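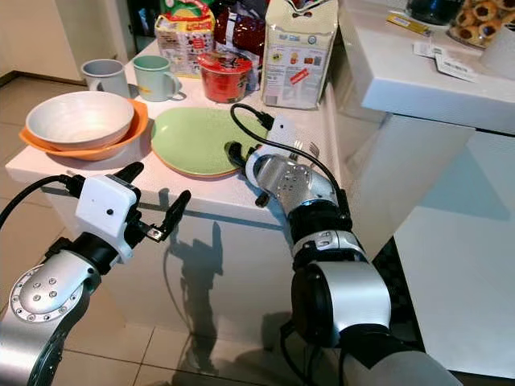 Kakdale, February

Who is the real captain in Stikgate?

Posted by Brodie Harawira

Hello all. I have now read the 4 printed volumes of Stikgate and I am confused with one matter. In volume 2 Captain Cartwright drowns under the harbour gate, and his brother takes the coat and the ship. But in the animated film the man in the coat remembers the fire at Trostano, and only the captain was there. Is the film a different continuity, or did I miss a chapter? Please mark spoilers for volume 5, I have not bought it yet.

Keegan Henare

The film is its own continuity — the comic and the film share the names and the ship, but little more. In the comic the brother knows of the fire only from letters. You can find them in the back pages of volume 2, after the map.

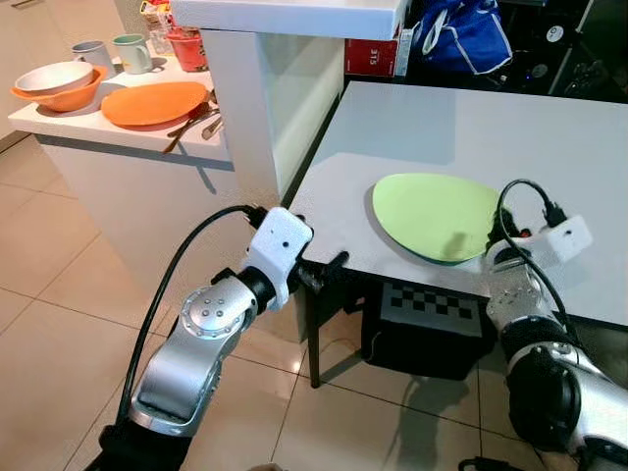
These letters were left out of the small paperback, so if your copy has fewer than 200 pages you don't have them. In the film the writers gave the memory directly to the brother, and the drowned man is only a sailor without a name. I prefer the comic, but the film is easier to follow for a new reader. Volume 5 does not change any of this, so you can read it without worry.

saltcoat

its the brother in both. film is better anyway, the gate scene looks great

Brodie Harawira

Thank you both. Mine is the small paperback, so I will look for the other edition.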